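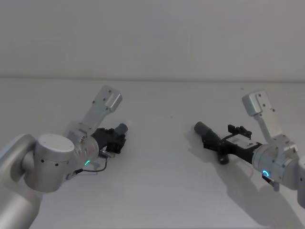 Kitura K2 and Gravine Compact: two grippers after one month on our bench

We do small assembly trials for a company that makes plastic fittings, and since June I have had two electric grippers to compare. One is the Kitura K2, which is the long one with linkage fingers. The other is the Gravine Compact, which is much shorter and has fewer things to break. Both were bought at normal price from Cattaneo, our usual dealer. I received no discount for writing this.

Mounting

The Gravine was ready before lunch. The screws were in the box, the cable was in the box, and the manual has one drawing that shows everything. With the Kitura I lost an afternoon. The adapter plate comes separately, and the manual says "fix firmly" without giving any torque. I wrote to Cattaneo and Upendo Makori answered me on Wednesday with the correct value and a better PDF. Please, Kitura, put this PDF in the box.

Cable

This is my biggest complaint with the Gravine. Its cable is thin and quite stiff, and it needs a generous loop at the wrist or it pulls when the last joint turns. I had to limit that joint in software. The Kitura cable is thicker but bends more easily, and I never had to think about it again.

Grip

I made 1000 cycles with each gripper, picking the same short plastic sleeve and giving it to the other arm. The Kitura dropped 3 sleeves. The Gravine dropped 8, and most of these were in the first hour, before I understood that its default force is too low for smooth plastic. After I raised the force it became almost as good. Very soft parts are better with the Gravine, because the Kitura closes fast at the end of its travel and can leave a mark.

Handing over from one arm to the other is where length becomes important. The Kitura reaches in nicely, but you must remember its lower jaw when you plan a path close to the table. I touched the table two times during setup. There was no damage to the gripper, only to my confidence.

Software

I drive both from a Stitach controller. The Gravine driver was recognized at once. The Kitura driver needs a firmware update first, and on cycle 257 of my first run it stopped with a communication error and no explanation. After the update I did not see the error again. My colleague Kanokwan Chareonsuk, who writes most of our programs, prefers the Kitura anyway, for the position feedback. The Gravine tells you open, closed or holding, and for her this is too little information.

Noise

The Kitura whines a little when it holds for a long time. The Gravine is quiet.

Which one to buy

For handover work with hard parts I would buy the Kitura again and accept the bad first day. For a simple pick and place station, or for a person who mounts a gripper for the first time, the Gravine is easier and enough. I would order a longer cable together with it.

Kitura K2: 4 out of 5
Gravine Compact: 3.5 out of 5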